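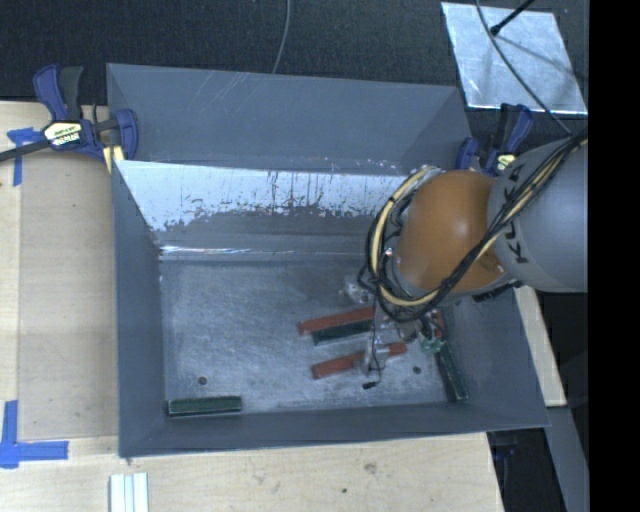 Figure 3. Blocks at rest in the metal bin.

4.2 Where the blocks end up

Loose blocks in a bin look like pure disorder, and one of the real pleasures of this study was finding how much order there is in the mess. The Bandura set has long rectangular blocks in two colors, red and dark green, and we wanted to know whether a long block prefers certain resting places once it has been tipped into an open bin with sloping sides. Corners came first on our list of suspects. In Figure 3 a green block lies almost level in the front left corner, alongside the base of the front wall, while another green one leans steeply against the lower part of the right wall and points down to the front right corner. We came to call these two poses "tucked" and "propped", and the names stuck through the rest of the coding.

The second pattern is pairing. Two long blocks that settle near each other often end up nearly parallel, as the upper red block and the green one in front of it do in Figure 3. We find this delightful – a flat side seems to invite another flat side – and it was common enough that we gave it a code of its own. A pair was coded only when the two long sides were close and ran in nearly the same direction. Blocks that crossed or touched only at their ends were coded as single.

In all, 1509 resting positions were coded from the Kalliddale sessions. Of these, 403 were propped, a larger share than our pilot work had led us to expect. Color was recorded but plays no part in the analysis, as the red and green blocks in the set have the same size and finish.

Two coders worked separately and met every Saturday to settle disagreements. Most of these were about blocks that were partly hidden, where only a short piece of one side could be seen. We kept such blocks in the total and marked them "unclear" – a choice that makes our share of propped blocks a cautious one. Section 4.3 applies the same codes to the Salazar bin, which has straight walls and a deeper floor.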